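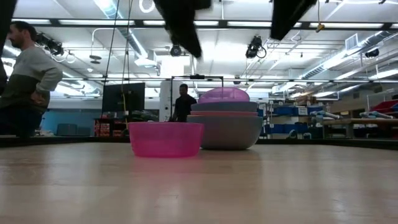 Anathi Engelbrecht
Deputy Head (Pastoral) and Health and Safety Lead, Gumonska School

Boarding House Walkround: Checklist and Comments
February, Amano House

Thank you to everyone in Amano who let me poke my head into cupboards and under beds before breakfast (I started at 6:15 and the corridor was already lively!). Comments are written out in full because I know new house staff read these to get a feel for what we look for, and a row of check marks doesn't tell you very much.

Entrances and exits

Front door closes and latches on its own: Yes
Side door alarm sounds when opened: Yes
Exit routes clear: No
Comment: The ground floor was lovely and clear. On the second floor there were three hockey bags and a cello case along the wall by the back stairs, and I do understand, the bags are huge and the lockers are not. Please move them to the drying room by lights out. I'll look again next week.

Fire safety

Extinguishers in date, pins in place: Yes
Night evacuation drill held this term: Yes
Door closers working on all bedrooms: No
Comment: The drill log shows everyone out and names called in under four minutes, and with eleven-year-olds in slippers I think that's wonderful. Room 12 has a door closer that has come loose at the top, so the door stays open a hand's width. Work order is in, number 227. Until it's fixed, the duty parent should pull that door shut on the last round.

Bedrooms

Window restrictors fitted and holding: Yes
Bunk ladders and rails tight: Yes, after adjustment
Chargers unplugged and off beds: No
Comment: I tightened one rail myself with the little wrench from the house office. Chargers are our old friend, and I found two under pillows. Could tutors bring it up again at evening meeting, kindly but firmly?

Bathrooms and laundry

Floors and mats in good condition: Yes
Hot water at safe temperature: Yes
Dryer lint filter cleaned daily: Partly
Comment: The sheet has gaps on weekends. I suspect the filter is being cleaned and the sheet forgotten, but please initial it either way. The new Altolia shower mats are a big improvement and the girls tell me they like the color.

House kitchen

Refrigerator log complete: Yes
Allergy list posted and current: No
First aid box stocked: Yes
Comment: The list on the wall is from last term and is missing our two newest boarders. A fresh copy from the nurse went up while I was there, so consider this one closed, but I'm leaving it marked No for the record. Toaster crumb tray needs emptying, and I say that as someone whose own at home is much worse.

Outside

Path lights working: All but one
Bike shed locked: Yes
Comment: The light nearest the Vakodov field is out. Grounds have the part on order.

Follow-up: items marked No are to be cleared within 15 days, and Room 12 sooner if at all possible. The next full walkround is in 30 days. My door is open if anything here seems unfair or unclear.

A.E.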